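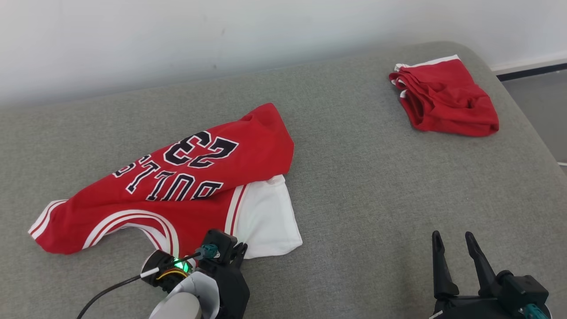
I did a closet clear-out in March, and I am going to tell you about it at length because it's my newsletter and you signed up for it.

Some background. I hang on to clothes. I have a bridesmaid dress from a marriage that's over, and two winter coats I can't zip. My sister Padmavathi (Padmavathi Pinto, for those of you who only know her as the person who replies-all to these emails) came over on a Sunday morning with a roll of trash bags and a look on her face, and by lunch we had every single thing I own in piles on the furniture. You couldn't sit down anywhere. We ate sandwiches standing up in the kitchen like people at a bad party.

Her method is pretty brutal. You hold the thing up and you have to name the last time you wore it. Not the year, the occasion. I did great on sweaters and terribly on anything with a belt.

What slowed us down was the sports stuff. I don't play sports! I barely watch sports! But I lived with basketball people all through my twenties and I seem to have absorbed their laundry. Tees from charity runs I walked, shorts with somebody's league name on the leg, a hoodie from the Rostness rec center that I'm fairly sure I was supposed to give back. Padmavathi wanted all of it gone and I kept sneaking things behind me.

So then, what do you do with it all? I had 2 bags for the thrift store on Abugri Street, and they took one and a half, which was a little insulting. They don't want anything with pilling and they don't want socks, even nice ones. Fair enough. The rest I tried to sell on Tillomix, and here is where I want to save some of you some trouble.

Wash things before you take the pictures, even if they're clean, because they come out of a drawer with creases that make them look sadder than they are. Measure across the chest, armpit to armpit, laid flat. I skipped that on the first few and spent a whole evening answering the same question from different people. And put the flaws in the first line of the listing. I had a cardigan with a tiny moth hole by the cuff, said so right up front, and it sold before dinner to a woman who told me she likes darning. Meanwhile my perfect, flawless linen pants have had 455 views and no takers. I don't get it. Are they ugly? Please be kind if you write in.

My neighbor Murali Menon thinks I should skip the apps and just do a swap, the way they used to at the old Cevley library. Everybody brings a bag, everybody takes a bag home. I like it in theory, but I know myself, and I'd walk out with more than I brought.

One more thing I'm glad we did: we kept a box. It's a shoebox-and-a-half kind of box, for clothes I'm never going to wear and am never getting rid of. My dad's work shirt is in there, and the mittens my grandmother made with thumbs of different lengths. Padmavathi didn't make me name an occasion for any of those. She put the lid on and went to wash the sandwich plates.

Next time: soup, and whether it's ever worth peeling a tomato. If you have feelings about my linen pants, you know where to find me. Size 10, by the way. They have pockets.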